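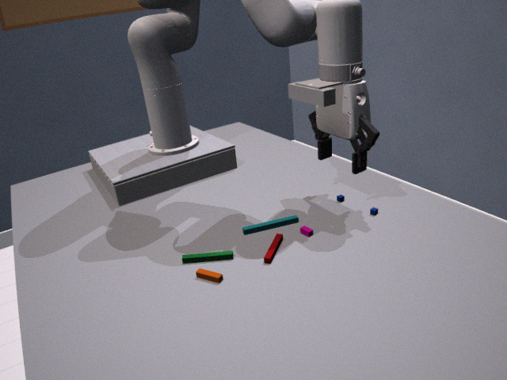 Issue 16, page 7

How does a robot learn to tidy up?

Do you like tidying your table? The robot in our club, Sirkel, does not mind. But first somebody must teach it, and this is our work.

Our robot lives inside a computer. This is called a simulation. It is like a computer game, but the rules are the same as in the real world. Things are heavy, they fall, and they make shadows. If the robot drops a block in the simulation, nothing breaks and we can try again.

The robot has a long white arm. At the end of the arm is a gripper. A gripper is a kind of hand, but with only two fingers. On the table there are bars and small cubes in different colours: red, green, orange, blue and some more. The task sounds easy. Pick up one block and put it in the right place.

For a robot this is hard! It must answer many questions. Where is the block? Which way does it lie? How wide must I open my fingers? 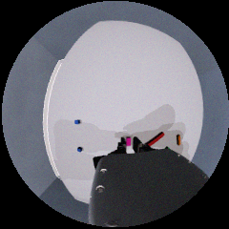
To find the answers, the robot needs eyes. Our program, which we named Isau, gives it one camera that sees the whole table and one camera close to the fingers. The close camera sees very wide, so straight lines look bent, like in the back of a spoon. The robot must learn that the table is still flat.

And how does it learn? By practising, the same as you with a bicycle. In our first week it made 400 tries. Now it has made 1315, and we write down every mistake in a notebook. A common mistake is to close the fingers too early.

In June we go to the Ruddock competition, where each team gets a new set of blocks. Before this we will show our robot at the Clondisov library, on 29th May. Children can choose a colour, and the robot will try to find it. Please come, and bring a drawing of your own robot hand. How many fingers will it have?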